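3.2 Crease depth and closure of the pillow boxes

The boxes were made up from a single template, printed on white card and cut by hand along the outer line. Each curved end was scored twice with a blunt stylus against a steel rule bent to the arc. The Harside card was the heavier of the two stocks and needed a second pass on the long side creases. The Vomitz card took a clean crease in one pass but showed fibre lift at the corners when folded against the grain.

A total of 241 boxes were folded, of which 90 were set aside as a control group and closed without glue. The remainder were fixed along the side tab with Vidal paste, pressed flat under a board and left overnight before the ends were pushed in. Boxes were opened and closed by the same person throughout, using the thumb of one hand on the upper flap. A box was recorded as failed when either end flap sprang back past the edge of the body, or when a split in the outer layer could be seen along the arc.

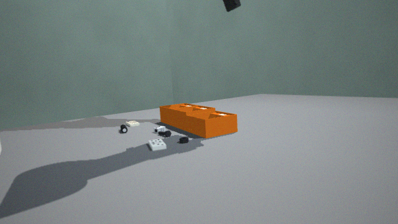 Grain direction had a larger effect on closure than the choice of stock. Boxes cut with the grain running across the width held their curve after repeated opening, while those cut along the length tended to flatten near the middle and pull the flaps apart. The effect was stronger in the control group, where the side tab was free to slip. Printed ink made no difference that we could detect, except where a solid border crossed a crease; there the ink cracked and left a pale line, which was treated as a fault of appearance only.

Figure 1. A long orange box with three compartments, with small loose parts beside it on a gray floor.

The same order of folding was kept for all boxes. Folding the upper flaps first was tried on a few spare blanks and dropped, as the lower flaps could not then be seated without bending the arc. Spare blanks are not included in the totals. Results for the Pimum ribbon closure are given separately in Section 3.3.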